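Slide 4 – Why a walking group

Start with the May trip. Eleven of us signed up for the Kurkham track and only two had ever carried a full pack. Nanami Imai led it. Mention the creek crossing, keep it short.

We now have 125 members. Most heard about us from a friend or neighbour, so say thanks to anyone in the room who brought someone along.
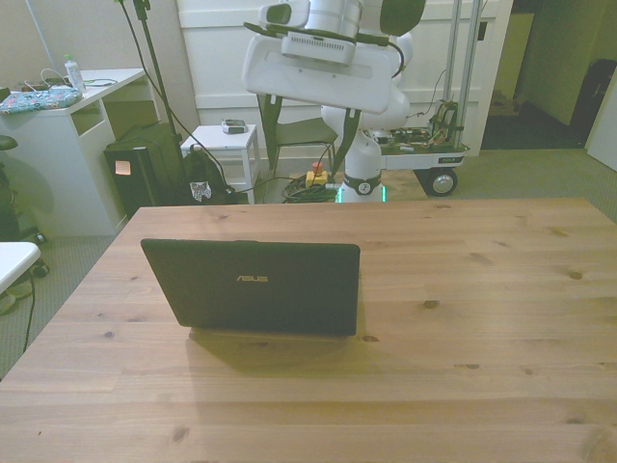 Laptop on the pine table.

Slide 5 – What it costs to start

Boots, rain jacket, a decent head torch. Everything else can be borrowed from the gear library. Last year's grant was $3,063 and nearly all of it went on tents and sleeping mats in small sizes.

Pause for questions.

Slide 6 – Next walks

Skutis loop first – flat, good for beginners, toilets at the car park. Pirkon ridge is harder. Names to Nanami by 24th December.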